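Keeping Things: What Families in Rindarcombe Store and Why
Maite Carrasco and Kulap Rattanakul

3. Method

We wanted to know how households decide which personal items to keep once they are no longer used. We put 300 paper forms through doors on the Dumance side of town in July and got 50 back. Most were filled in by a parent. The form had two pages, and the second page was often left blank, so the answers on storage space are weaker than the rest.

4. Results

Toys were the items people mentioned most, then photo albums, then school work. Handmade toys were almost never given away, even when the child had grown up. Several people wrote that they could name who had made a toy but could not say when. Albums were kept together in one box or drawer, and few had been opened in the past year.
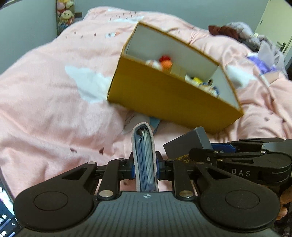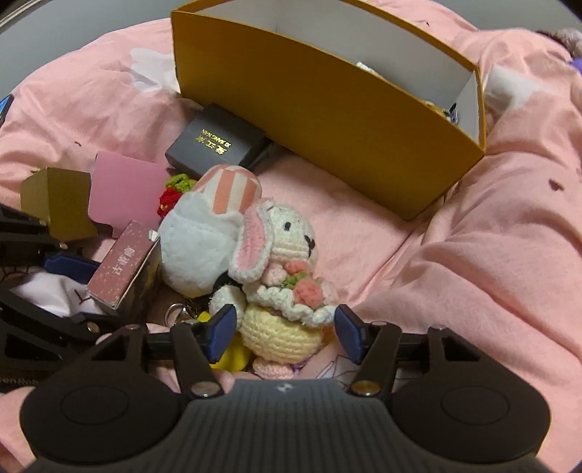

Clothes were treated differently. Baby clothes were kept for a possible second child and then passed to a relative or taken to the Dinsa thrift store. Only a few families kept one outfit for good.

Living space mattered less than we expected. Homes under 900 square feet kept the same kinds of things as larger homes, but used the space under beds more.

5. Problems

Our question about "sentimental value" was too vague. Kulap rewrote it for the Drekatcombe forms, but those went out too late to be counted in this report.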